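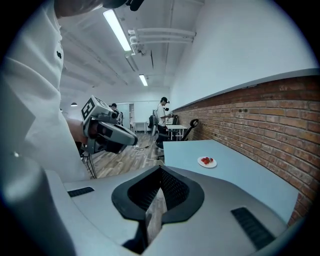

Long room, brick side, with the blue table and the strawberries.

From: Tibor Veres
To: longroom list
Re: Re: Brick wall and lights, decision before February?

Silvia, thanks for writing it all up. I've read it twice, once on the tram and once at the blue table, and I'm less convinced than I was after the first reading. Your message is quoted in pieces so people who deleted it can follow.

> Hi all,
> As promised on Tuesday, here is where we are with the long room.
> I got a quote from Oláh for the whole brick side: clean it, treat
> it with Vorine, repaint the white part above the ledge. It comes
> to 1,988 euros with materials. They could do it over one weekend
> if we empty the room first.

I don't see what is wrong with the brick. It's red, it stops at the ledge, the wall is white above that. It has looked this way for as long as Trivum has had the lease and I haven't met a visitor who minded it. If it's shedding dust, then yes, let's treat it, but has anyone run a hand along it lately? I did this morning in my dark sweater and came away clean. One sweater isn't a survey, I know. But I'd like to hear what the problem is before I hear the price of fixing it.

What is Vorine, by the way? The sheet you forwarded says it "lets the wall breathe" and also that it "seals completely." I'd want Oláh to pick one. I have been in a room where the brick was sealed with something shiny and it felt like eating lunch inside a bowling alley. If they go ahead, can we have a test patch first, low down, behind where the table stands? They can come back in a month and we'll all look at it together.

And "if we empty the room first" is doing a lot of work in that sentence. Last time we emptied the room it took us two evenings, and my monitor arm went missing for most of the summer.

> Second, the lights. Everybody complains about the fluorescents.
> Mallosis has a hanging LED set, very slim, and the supplier would
> do a package for 600. Szabolcs thinks we could fit it ourselves.
> It would make the room feel much warmer.

Everybody does not complain about the fluorescents. Gertraud complains about the fluorescents, and she's right about the one that hums, which needs a new starter. I have replaced a starter. It took less time than this paragraph.

My bigger doubt is the ceiling. You have beams going across, and on the wall side there are the white pipes and all their brackets. Where does a slim hanging set go in that? Between two beams it gets lost, under a beam somebody tall walks into it. The drawing in the brochure has a perfectly flat ceiling and one plant. I'd like to see it drawn on ours. Szabolcs, I'm sure you can fit it, I just don't know that you should be up a ladder next to those pipes on a Sunday with Bence holding the bottom.

If people want a warmer corner, there's already the little pendant lamp down at the far end, on the left. Put a warmer bulb in it and see whether anyone moves their chair toward it. That would tell us more than the brochure does.

> Third, the blue table. I know some of you are fond of it but it
> is really a desk that turned into a snack counter. I found a
> bench-style one that would run along the brick, oak top, 400
> secondhand. We'd get more seats and it would match the floor.

This is the part I actively disagree with.

The pale blue top is about the only thing in there that isn't white, gray, black, brick or wood-look, and I think the room would be duller without it. Matching the floor isn't a reason for me. The floor is already wood-look from one end to the other, and a wood bench on top of that, along a whole wall, starts to look like a sauna.

As for the snack counter, I don't see the harm. When I was down there there was a small white plate of strawberries out in the middle of it, just a few, and I would rather work in a place where that happens than in one with more seats. (Whoever puts fruit out: please carry on. And please don't leave it overnight, we all remember the plums.) Silvia, you say "more seats," but for whom? On a normal afternoon I can always find a chair. The mesh one next to the table has been free every time I wanted it, and it has a perfectly good armrest.

400 is a decent price for oak if it is oak. Did you see it in person, or only the listing? Ask them for a photo of the underside.

> Last, small things: the coat hooks, the door that sticks, and
> the cables. I put 20 euros down for hooks. Please answer by the
> end of the week so that I can tell Oláh yes or no.
> Silvia

Here I'm with you completely, and I'd put the small things first. The white cable lying across the planks by the foot of the blue table bothers me far more than any brick does. A strip of cable cover, or just running it along the wall, and that's dealt with. The door has stuck since the wet spring and everyone has learned the hip movement, but the courier hasn't.

Hooks: yes to the 20. Get the kind with screws. The adhesive ones will not hold a winter coat whatever the packet says.

So, from me: yes to hooks, door, cable and a starter for the humming light. Test patch only on the brick, and only if somebody can say what it's for. No to the Mallosis set until there's a drawing with the beams and pipes on it. No to the bench.

I realize this makes me the person who says no to things. I'd change my mind on the lights quite easily if I could see them hanging somewhere with a ceiling like ours. Does the supplier have a customer we could visit? Bence, you said your brother-in-law's studio has something similar, is that the same make or did I mishear?

Gertraud, you were going to find out from the landlord whether we're even allowed to treat the brick. Did they answer? If they haven't, I don't think Silvia can tell Oláh anything by the end of the week.

Tibor

P.S. The monitor arm was in the cupboard with the Christmas things.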